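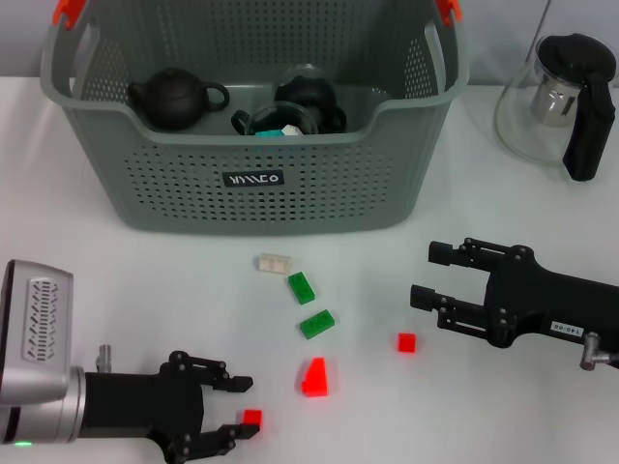
Wednesday, January 18, 2023

Tea corner report, part one. I promised Rajitha Munshi that I will sort the teapots before her cousins come, and tonight I finally began.

The gray basket with the orange handle ends is from Satberg. I bought it in November for the bathroom, but it was too wide for the shelf there. Now it has dark teapots in it and I like it much more.

The basket has small holes all over the sides. My grandmother kept her cups in a wicker one and there was always dust at the bottom. With this one I take everything out, rinse it under the tap and leave it on the balcony.

One problem with dark teapots: you can't see how strong the tea is. For guests I use the glass one with the black handle and the metal strainer inside. It stays outside of the basket, on the right, so I can take it with one hand.

The glass cup with the dark handle goes in front of the teapots. I know, glass against a teapot is a risk. I will put a folded cloth between them when I find one that is not ugly.

Now the bricks. Yes, there are toy bricks on my tea table. Green, red, one white. My nephew builds while I drink, this is our arrangement since he was 3.

He also thinks that the tea basket is a garage. Tonight there is a teal block in there and a white one, next to the cup. Please look inside your cup before you pour, I say this from experience.

The red one with the slope is his favorite. He calls it "the roof" and every house must have it, also the houses that have no walls yet.

Arif Liew asked me why I don't buy a proper box for the bricks. I have a proper box! It is a Brernar box with a lid, it stands under the bed and it is full of cables.

Tomorrow: the tea itself. I have too many open bags from the Lungu shop and two of them smell the same. If somebody knows how to keep smoked tea away from the jasmine, please write me. I tried jars already and the lids took the smell.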